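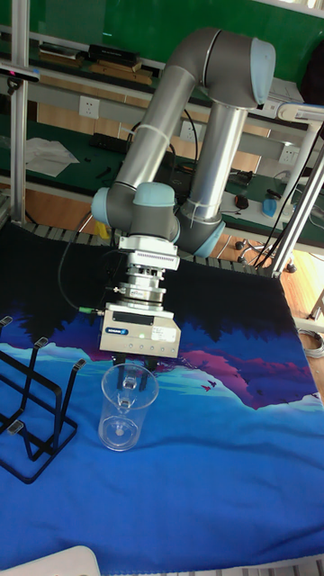 November, early, before the radio news

Woke at 5:20 and could not get back to sleep, so I finished sorting the seed beans at the kitchen table. The Grumley pole beans came out best again. The black ones I got from Casimiro were full of weevil holes and I threw out almost 20 of them. The rest went in the freezer in a jar. I should have done it in September when he told me to.

Rain until mid-morning. The lower bed is still too wet to dig and there is standing water along the fence on the Sotomayor side. I walked the ditch with a rake and pulled leaves out of the pipe. It ran better after that but the bed will need a few days. Garlic should have been in by now. I have 9 heads of the hardneck set aside and they are starting to sprout in the bag.

Adelmo Mazza came by before lunch to return the broadfork. He has his garlic in, mulched with oak leaves, and his leeks are still standing. He thinks I should give up on the lower bed for anything that winters over and put it into squash every year. He may be right. I told him I would think about it. He took two butternuts home and left me a bag of quinces, which I have no plan for.

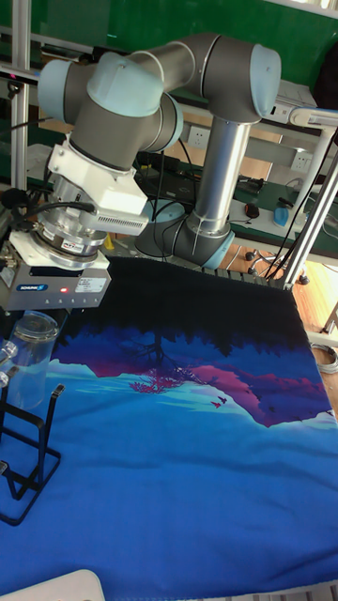
Can garlic still go in the ground this late? Mine has gone in as late as Thanksgiving and made decent heads, a little smaller, as long as the soil wasn't frozen and I got straw on it right after.

So the plan is to use the upper bed where the onions were. It drains. I know you are not supposed to follow onions with garlic and I have done it twice before without trouble.

Afternoon: cleaned out the shed. Found the good trowel behind the peat. Oiled the pruners. The Verketti hose fitting is cracked and I will not buy that kind again. Drained the other hoses and hung them up.

Called the feed store about straw. Seven dollars a bale, up from last year, and they don't deliver under ten bales. I only need two. Will go with the truck if it starts.

Made soup from the last of the kale and a rind of cheese. Dark by five. Left the porch light on and forgot it until bed.

Comments

marlo_k: Quince paste. Takes all day but it keeps for months.

Casimiro Barrios: I did tell you about the freezer.

tenbyten: What zone are you in? We quit planting garlic by Halloween up here.

Contact | Copyright Zavport Garden Diary | Back to top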